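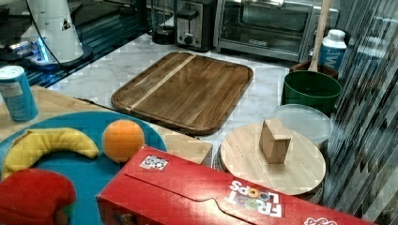

Stitell - Datensatz zur Erneuerung von Bodenbelägen in Mietwohnungen

Stand der Dokumentation: 30. März 2026
Version: 2.1
Herausgeber: Arbeitsstelle Gebäudebestand, Wohnungsunternehmen Plolard
Ansprechpartner: Ákos Vass

Kurzbeschreibung

Stitell enthält Angaben zu 600 abgeschlossenen Bodenerneuerungen in vermieteten Wohnungen. Erfasst wurden der vorgefundene Belag, der Zustand des Untergrunds, die Vorbereitungsarbeiten, der neu eingebaute Belag sowie die bei der Abnahme festgestellten Mängel. Jede Zeile entspricht einem Raum. Wurden in einer Wohnung mehrere Räume bearbeitet, so liegen mehrere Zeilen mit derselben Wohnungskennung vor.

Der Datensatz richtet sich an Planungsbüros, an die Ausbildung im Bodenlegerhandwerk und an Stellen, die Instandhaltungskosten im Bestand untersuchen. Er ist für die Bewertung einzelner Handwerksbetriebe weder vorgesehen noch geeignet.

Entstehung

Die Angaben stammen aus den Abnahmeprotokollen der Bauleitung. Bis zur Version 1.4 wurden die Protokolle auf Papier geführt und nachträglich übertragen. Seither erfolgt die Erfassung über das Formularprogramm Gunix, das einen Teil der Eingaben bereits vor Ort auf Plausibilität prüft. Beide Erfassungswege sind im Feld erfassungsart unterschieden. Bei den übertragenen Protokollen fehlen häufiger Angaben zur Raumtemperatur und zur Trocknungsdauer der Spachtelmasse.

Die Gebäude wurden nach dem Sanierungsplan des Unternehmens bearbeitet. Eine Zufallsauswahl fand nicht statt. Vertreten sind 19 Wohnanlagen, überwiegend Geschossbauten mit Zementestrich. Holzbalkendecken kommen vor, sind jedoch deutlich seltener. Einfamilienhäuser und gewerblich genutzte Flächen sind nicht enthalten.

Dateien

stitell_raeume.csv
Haupttabelle, eine Zeile je Raum, 27 Spalten.

stitell_maengel.csv
Festgestellte Mängel, eine Zeile je Mangel. Verknüpfung über raum_id. Räume ohne Mangel erscheinen in dieser Tabelle nicht.

stitell_belaege.csv
Schlüsseltabelle der Belagsarten mit Kurzbezeichnung und Verlegeart.

aenderungen.txt
Verzeichnis der Änderungen zwischen den Versionen.

Alle Tabellen liegen in UTF-8 vor. Trennzeichen ist das Semikolon, Dezimalzeichen das Komma. Wer die Dateien mit Programmen einliest, die den Punkt als Dezimalzeichen erwarten, muss dies beim Import angeben. Leere Felder bedeuten „nicht erhoben“. Der Wert „k. A.“ bedeutet, dass das Feld im Protokoll vorhanden war, aber nicht ausgefüllt wurde.

Wesentliche Felder der Haupttabelle

raum_id: eindeutige Kennung des Raums
wohnung_id: pseudonymisierte Kennung der Wohnung
raumart: Wohnraum, Flur, Küche, Abstellraum
flaeche_qm: belegte Fläche in Quadratmetern, eine Nachkommastelle
belag_alt: vorgefundener Belag nach Schlüsseltabelle
untergrund: Zementestrich, Calciumsulfatestrich, Trockenestrich, Dielung, sonstiger
restfeuchte: Messwert nach dem im Feld messverfahren genannten Verfahren
klebereste: Einstufung der Rückstände nach Entfernen des Altbelags
ausgleich_mm: mittlere Dicke der Ausgleichsschicht
belag_neu: eingebauter Belag nach Schlüsseltabelle
sockelleiste: übernommen, erneuert, entfällt
tuerblatt_gekuerzt: ja, nein
erfassungsart: papier, gunix
abnahme: ohne Mangel, mit Mangel, verweigert

Das Feld restfeuchte darf nur zusammen mit messverfahren ausgewertet werden. Werte aus der CM-Messung und Anzeigen elektrischer Geräte sind nicht ineinander umrechenbar. In früheren Auswertungen wurden beide gelegentlich gemittelt. Die Ergebnisse sind nicht verwendbar.

Bäder wurden nicht aufgenommen. Für Räume mit Abdichtung gelten andere Protokolle, die von der Arbeitsstelle gesondert geführt werden. Küchen sind nur dort enthalten, wo der Belag ohne Ausbau der Einbauzeile gewechselt oder die Zeile ohnehin ersetzt wurde. Der Fall ist im Feld kueche_zeile vermerkt.

Einstufung der Klebereste

Stufe 0: keine Rückstände
Stufe 1: vereinzelte, fest haftende Rückstände
Stufe 2: flächige Rückstände, mechanisch entfernbar
Stufe 3: flächige Rückstände, Schleifen des Untergrunds erforderlich
Stufe S: Schadstoffverdacht, Arbeiten bis zur Klärung eingestellt

Räume der Stufe S sind nur dann enthalten, wenn die Arbeiten später abgeschlossen wurden. Angaben zu Laborbefunden werden nicht veröffentlicht. Aus dem Fehlen eines Eintrags der Stufe S kann nicht geschlossen werden, dass in einer Wohnanlage keine belasteten Altbeläge vorhanden sind.

Qualitätssicherung

Sämtliche Zeilen wurden maschinell auf Wertebereiche und doppelte Kennungen geprüft. Die Flächenangaben wurden mit den Wohnungsgrundrissen abgeglichen. Abweichungen entstehen vor allem bei Nischen, Heizkörperverkleidungen und eingebauten Schränken, die je nach Bauleitung unterschiedlich behandelt wurden. In solchen Fällen gilt der Wert des Protokolls. Das Feld flaeche_hinweis enthält einen Vermerk.

Eine zweite Prüfung nahm das Ingenieurbüro Didenko im November vor. Dabei wurden die übertragenen Papierprotokolle stichprobenweise mit den Originalen verglichen. Die Prüfung führte zu 19 Korrekturen, überwiegend bei der Zuordnung der Altbeläge. Mehrschichtige Aufbauten, etwa Teppichboden auf PVC auf Dielung, waren zum Teil nur mit der obersten Schicht erfasst worden. Seit Version 2.0 steht hierfür das Feld belag_alt_unten zur Verfügung.

Bekannte Einschränkungen

Die Einstufung der Mängel hängt von der abnehmenden Person ab. Insbesondere Fugenbilder bei Klickvinyl und Farbabweichungen zwischen Chargen wurden uneinheitlich bewertet. Für Vergleiche zwischen Wohnanlagen empfiehlt sich die Beschränkung auf die Mangelgruppen Hohlstelle, Höhenversatz und fehlende Dehnfuge.

Kosten sind nicht Bestandteil des Datensatzes. Entsprechende Anfragen können nicht beantwortet werden.

Nachträglich aufgetretene Schäden sind nur erfasst, soweit sie innerhalb der Gewährleistungsfrist gemeldet wurden. Der Datensatz lässt daher keine Aussage über die Lebensdauer der Beläge zu. Auch Angaben zur Trittschallminderung liegen nicht vor - die Protokolle nennen lediglich, ob eine Unterlage eingebaut wurde.

Datenschutz

Namen von Mietparteien, Anschriften und Stockwerksangaben wurden entfernt. Die Wohnungskennungen sind bei jeder Version neu vergeben und lassen sich nicht über Versionen hinweg verknüpfen. Freitextfelder der Protokolle wurden nicht übernommen. Ausführende Betriebe sind weder genannt noch verschlüsselt enthalten.

Nutzungsbedingungen

Die Nutzung für Forschung, Lehre und betriebliche Ausbildung ist unentgeltlich gestattet. Die Quelle ist mit Versionsnummer anzugeben. Veränderte Fassungen sind als solche zu kennzeichnen. Eine Weitergabe des unveränderten Datensatzes ist zulässig, sofern diese Dokumentation beigefügt bleibt.

Empfohlene Zitierweise:
Arbeitsstelle Gebäudebestand (2026): Stitell - Datensatz zur Erneuerung von Bodenbelägen in Mietwohnungen, Version 2.1.

Änderungen gegenüber Version 2.0

Schlüssel für Linoleum in Platten und in Bahnen getrennt.
Feld ausgleich_mm bei Trockenestrich auf leer gesetzt, sofern nur gespachtelt wurde.
Doppelte Einträge in stitell_maengel.csv entfernt.
Schreibweise „Calciumsulfatestrich“ vereinheitlicht (zuvor teilweise „Anhydritestrich“).

Fehlermeldungen

Hinweise auf Fehler sind unter Angabe der raum_id und der Version schriftlich an die Arbeitsstelle zu richten, zu Händen von Ákos Vass. Korrekturen werden gesammelt und mit der jeweils nächsten Version veröffentlicht. Bereits ausgelieferte Fassungen werden nicht nachträglich geändert.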